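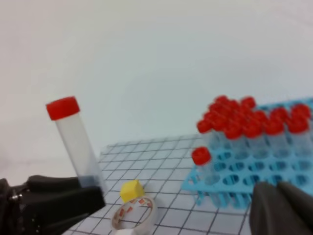 Wrist view, right arm. Left gripper on the tube, rack on the right.

2020-01-18, open day, bench two

Notes for myself and for Devendra, who was upstairs with the second group and missed most of it.

Visitors came in two groups, the first from Koramden and the second from Westerberg. Kanchan did the talking and I stayed at the keyboard. The task was the tube one: left arm brings the tube, right arm takes it and puts it in the blue rack. We kept the grid mat on the table as in the May trials, so the positions can be compared with the old notes.

Settings: speed limit 900 on both arms (controller units, same as in training). Gripping force at 26. I wanted to go lower, but Kanchan reminded me that at the lower value the tube turned in the jaws last week, so we left it.

The first group asked good questions. One lady wanted to know if the arm sees the tube or only remembers where it is. I put the wrist picture on the big screen and I think this explained it better than my words. A clear tube on a white table is difficult, the wall almost disappears and you have mainly the reflections. The red cap is what helps. She asked then what happens with a tube without cap. I had to say that we have not tried it seriously. To be written on the list.

Another question was why the tube is leaning when the left gripper has it. With our approach angle some lean is allowed, the right arm corrects for it before the insertion. I do not know the largest lean it can accept. Devendra, do you have this number from the Troltlow visit? I found only the file with the 67 attempts and there the angle is not recorded.

Problems of the day:

The run stopped once with error 2477 (joint limit, right wrist). It happened when the target was in the back part of the rack, close to the other tubes. After restart it went through. I have saved the log but not read it yet.

The cable of the right wrist camera pulls when the arm goes far to the left. I fixed it with a tie for today. It needs a proper clip.

For the second group Kanchan changed the order and let a visitor choose the hole. People liked this much more than the fixed sequence. It is also slower, because I must type the hole by hand, and once I typed the wrong row. We should make a simple menu before the next visit.

The man from Westerberg asked if we could use Plalon for the planning part. I promised to look at it – no opinion yet.

To do: read the log of 2477, cable clip, test without caps, menu for the holes. Kanchan writes to both groups. I would also like to try a dark sheet behind the bench, but only after the log is clear.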